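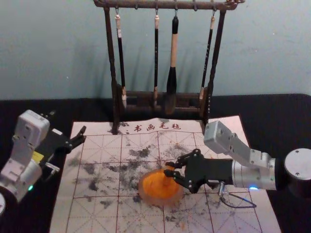
6 min read

Lernero Opens Purchasing for Two-Arm Bench Stations at Wurnetlow

WURNETLOW, 2018-04-16 — Lernero has approved the equipment plan for its tabletop handling program and will begin buying two-arm bench stations for its Wurnetlow building in July. The plan covers 16 stations, the tooling and spares that go with them, and the bench materials used in the handling tasks. Cirby has been selected to supply the arms, grippers and power units. Pangilinan will build the benches and supply the table coverings and task sets.

Purchasing will be split into two phases. The first pays for six stations, all benches, and the electrical work for the full floor. The second covers the remaining stations and is released only after the first group has passed acceptance. Floor work has been placed entirely in the first phase so that circuits and network drops are opened up once.

Scope of the stations

Each station consists of a left arm and a right arm on a shared tabletop, both fitted with two-fingered grippers, with cameras covering the work area. The arms are small enough to work over ordinary household and craft items at their normal size. The program's current bench task uses calligraphy materials: a dark wooden rack with hanging brushes, a printed practice felt, and small loose objects to be picked up by a knob or an edge. The materials are used as bought. No fixtures, locating pins or custom trays are included in the equipment plan, and none will be added in the second phase.

That decision had a direct effect on the budget. Fixtures were the largest single item in the first draft of the plan, ahead of grippers and ahead of cabling. Removing them freed money for spare gripper fingers, which Lernero's maintenance group had asked for and which had been cut from the same draft.
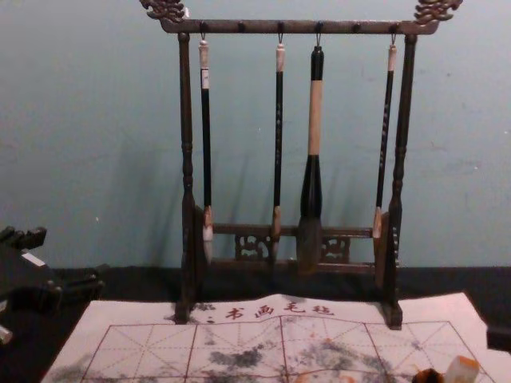 Brushes in particular were a factor in gripper selection. A slim handle and a thick one may hang from the same crossbar, and a gripper chosen for the thick one has to close far enough to hold the other. Cirby was asked to quote a single finger set for the full range. It did so, with a second set quoted separately as an option. Lernero has not taken the option. It remains open at the quoted price until the second phase is released.

Budget structure

The plan separates costs that scale with the number of stations from costs that do not.

Per-station costs:
Arms, grippers and mounting hardware
Camera mounts and cables
Bench frame and black table covering
One complete task set and one replacement felt

Shared costs:
Electrical and network work
Spare arms held on site
Storage racks for task sets
Installation and acceptance labor
Training for station operators

Spares and consumables account for some 29 percent of the total. This is higher than in Lernero's earlier equipment plans, where replacement parts were charged to the operating budget of whichever department happened to need them. Under the new plan they are bought with the equipment and logged against the station number from the first day of use.

Felts are treated as a consumable. A felt that has picked up ink remains in service until the printed grid can no longer be made out, at which point it is pulled and replaced from the shelf. Staining alone is not grounds for replacement. Racks and brushes are treated as equipment and are repaired where repair is practical — a loose hook is a bench job, a cracked post is a reorder.

Bench and floor requirements

Pangilinan's bench drawing has been frozen for the first phase. Bench height is fixed, and the covering is a single color across all stations. The drawing places the rack at the back of the work area, close to the wall, with the felt in front of it. Clearances on both sides are set by the reach of the arms and the sweep of the cable that runs from each wrist. In the trial layout, cable sweep required more room than the arm itself, and bench spacing was widened to suit.

The wider spacing means that the original room will not hold every station. Lernero has assigned the adjoining room to the second phase. Both rooms will be wired to the same specification, and stations may be moved between them without changes to the bench.

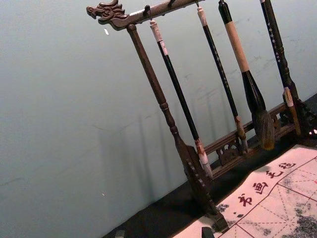
Carved parts of a rack vary from one piece to the next, and the purchase specification says so. Racks are accepted on overall width, on the number of pegs, and on whether the base sits flat. Ornament is not inspected. Pangilinan may substitute a rack of another pattern with written notice, provided that the crossbar height stays within the tolerance on the drawing.

Acceptance

Stations will be accepted one at a time. For each station, Cirby will complete a wiring check, a full-range motion check on both arms, and a grip check on every item in the task set. Results go onto a single sheet that stays with the station. Payment is released on signature of the sheet. A station that fails any check is held until the fault is cleared, and the rest of the group continues without it.

Camera views are checked last, with the bench laid out as it will be used. The requirement is that the rack and the felt can be located in the images supplied by the station. Tilted views and partial views are acceptable from cameras mounted near a gripper, and no correction is required at this stage.

Items not included

The plan does not include software licenses, which are carried in a separate budget, or any change to the building's heating and ventilation. It does not include mobile bases. A request to add a lift table to each station was reviewed and declined on cost. It may be submitted again with the second phase.

Next steps

Purchase orders for the first phase will be issued to Cirby and Pangilinan together in July. Electrical work starts ahead of bench delivery. Lernero will publish the release notice for the second phase on the same page as this announcement once the first group of acceptance sheets is complete.

Suppliers of gripper fingers, practice felts and table coverings who wish to be listed as second sources may request the specification sheets from the Lernero purchasing office. Requests should state which item is being quoted and whether samples can be sent to Wurnetlow.

About Lernero

Lernero plans, equips and operates tabletop handling stations for training and evaluation work. Its bench operations are based in Wurnetlow.

Contact: Lernero Purchasing Office, Wurnetlow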